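Bisix 4 Replacement Power Supply for Vintage Home Computers

The seller, Greltden, calls this a drop-in swap for the old brick. I'd call it a decent supply with a generous sales page. Price is $89, plus shipping from the Hodoroagă workshop.

What it claims
Cool running, no hum, and a life of 26 years. I don't know how anyone tests that last one on a product launched in January.
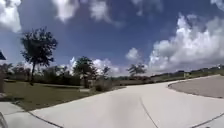
What you get
One black case, one fixed cord, one fuse. No spare fuse at that price. The manual is a single sheet and skips the pinout, so check yours with a meter before you plug in a machine you care about.

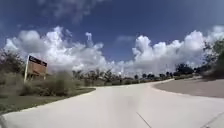
The cord is 138 cm long, and Greltden calls it flexible. Mine will only take a lazy bend, much like the long curve of that curb beside the concrete, and it fights anything tighter. If your desk sits close to the wall, plan for a stiff loop sticking out behind the computer.

Compared with the Bustum
The Bustum unit is cheaper and heavier, and its switch feels better. Neither maker publishes ripple figures, so I won't pick a winner on noise.

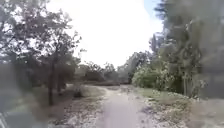
Picture quality is the other big promise. Greltden says a new supply will sharpen composite video. I saw no change. Fine text still smeared together the way the trees and shrubs do along that dirt path, and a new supply won't fix a worn-out modulator.

Page checked August 7, 2024.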